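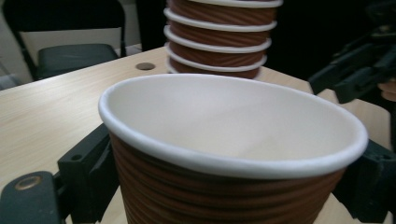

3.2 Colour words for brown
We asked 213 adults in Skarkville and Neltwood to name shades of brown in their own words. Many used names of food. For a ribbed cup sleeve (Figure 1), both "tan" and "chocolate" are suitable names.

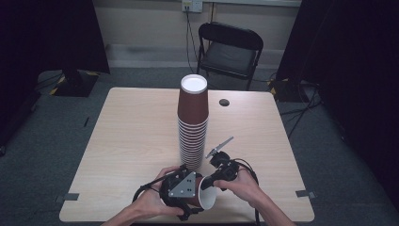
The list had 29 words after spelling was made uniform. Neltwood speakers used "beige" more often. 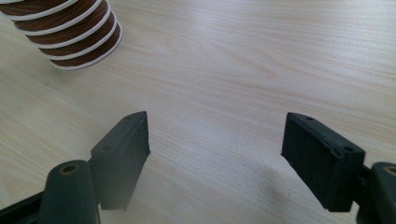 Age had only a small effect, and we do not discuss it further. 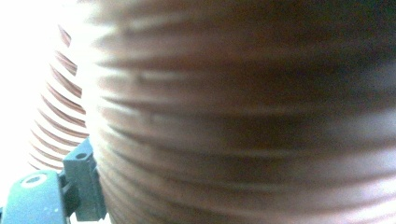
Names of metals were a separate group. "Copper" was given mostly for reddish tones, such as the copper-coloured bands in the last picture, Figure 4, where tan and rose also appear.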